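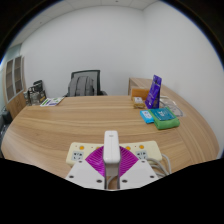
In Praise of the Switched Power Strip

2023-11-11

I will happily talk your ear off about power strips, the kind with a separate button for every socket. I bought my first one 14 years ago, from a hardware store on Skarolley Street, and I still think it's the best small thing anyone can put on a desk!

Most people own the plain kind with one master switch, or no switch at all. To turn off the printer you crawl under the desk, pull a plug, pull the wrong one, and lose the router (I've done this more often than I'd like to say). With a button per socket you press the one you want and the lamp stays on. It's lovely. I even like the click.

My other strong opinion is that the strip belongs on top of the table. Yes, the cables show. Let them! A strip on the floor collects dust and gets kicked, and bending down for it gets old fast. Up where your hands are, you use the buttons, and you notice when a plug is sitting crooked.

Then there are the adapters. I love a tall, narrow one, since the fat square ones hog the socket next door and turn a strip of four into a strip of 2. When I shop for chargers now I look at the shape before anything else, and I've turned down perfectly good ones for being too wide.

A good strip costs more, and I know $49 sounds silly next to the bargain bin. Mine gets used every single day, though, and I can't say that for the blender. Buy the one with the buttons, label them with a bit of tape, and put it where you can reach it.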